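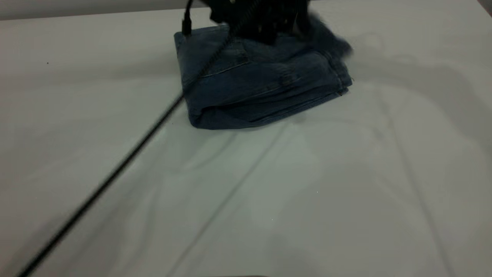 Children's jeans: how to fold them before you bring them in

The Musus clothing exchange in Haketti takes children's jeans again from the start of January. We have had several questions about how they should be folded, so the method we use on our own shelves is set out below. It works for full-length jeans, cropped ones and pairs with an elastic waist. Adult jeans are a separate matter and go on hangers at the back.

Please wash and dry everything first. Denim that is still damp at the seams will smell after a few days in a closed crate, and then the whole crate has to be washed again. The waistband and the pocket linings are the last parts to dry, so feel those before you start. Empty the pockets. Do up any button and close the zip. If the waist is elastic there is nothing to fasten, but give the band a pull to check that it still springs back.

Next, hold the jeans up by the ends and give them one good shake. Most of the creases from the washing line come out at this point and you can also see if a leg is twisted. Look at the knees and the seat while you have them up. Fading is fine and so are worn patches, provided the cloth has not gone through. Holes larger than a thumbnail should go in the mending bag by the door.

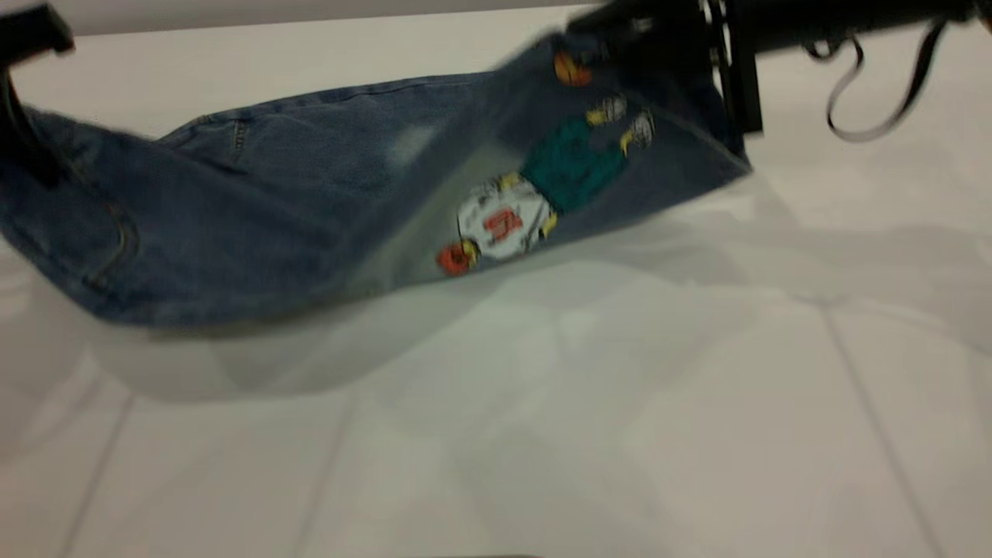 Check any printed pictures at the same time. Some prints crack along a fold line if they are left under weight for a whole winter, and transfers can stick to each other in a warm cupboard. Fold so that the print lies flat where you can manage it. A sheet of tissue over the top is enough for the ones that feel tacky. We don't take jeans where the print has started to peel, as the loose bits get on everything else in the wash.

Then lay the jeans on a clean table and fold one leg over the other, so that the waistband is at one end and both hems are at the other. Smooth from the waist towards the hems with the flat of your hand. The legs rarely match up exactly. The back of a pair of jeans is cut wider than the front, and the crotch seam pushes a point of cloth out to one side. Tuck that point in if it sticks out a long way and leave it alone if it doesn't.

Elastic waists need a little more thought. The gathers make that end thicker than the rest, and if all the waistbands are at the same end of a pile, the pile leans over. Last winter we put 200 pairs on the long shelf with the waists facing out, which looked neat, and had to pick a good many of them up off the floor. We now turn every other pair round. Don't try to press the gathers flat with an iron, as it does the elastic no good.

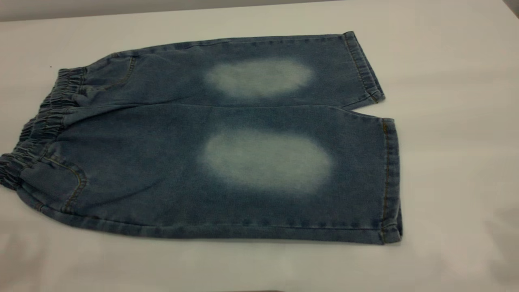

One reader wrote in after the autumn issue to say that she has stopped folding small sizes altogether. She rolls them from the waist down and stands them on end in a drawer, and finds that her children can pull out a pair without upsetting the rest. She also thought our instructions were a lot of fuss for something that would be on a climbing frame by the afternoon. Rolling is a perfectly good way to store jeans at home. At the exchange we ask for them folded, as the shelves are shallow and the rolls tend to come undone when people unroll them to look at the length.

For the last part, bring the hems up towards the waist. Short pairs need one fold. Longer ones need two, with the lower part of the legs going underneath so that a back pocket ends up on top. The pocket side is the stiffer side and keeps its shape better. You should have a bundle that you can pick up in one hand without it opening. If it does open, the folds are probably too loose in the middle, and it is quicker to start again than to tuck bits in.

Crates from Hollmann are at the front desk and you may borrow two at a time. One crate holds nine pairs of the middle sizes comfortably. Please write the age on a slip of paper and put it in with the jeans. Sticky labels leave a mark on denim that is hard to get out, and we have stopped using them. Larger donations can be taken to the Fakov Street side door, where there is a trolley. 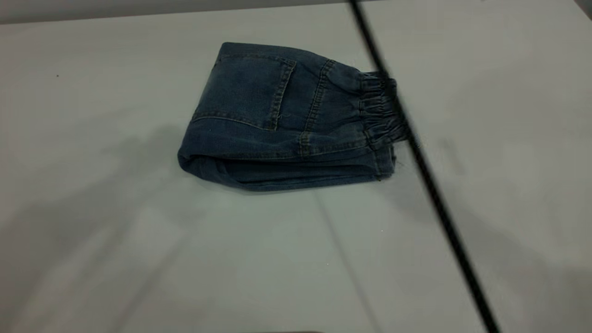

Do the jeans need to be sorted by size before I hand them in?

Sorting is done at the exchange, so mixed sizes in one crate are fine. Put the age slip in if you know it and leave it out if you don't. The labels inside are often washed blank and we measure the waist and inside leg anyway.

Crates can be returned at any session. The mending bag is emptied at the end of each month, and anyone who would like offcuts of denim for patches should ask at the desk.

Last updated: December 7, 2024

Contact the exchange | © Musus Clothing Exchange, Haketti | Back to top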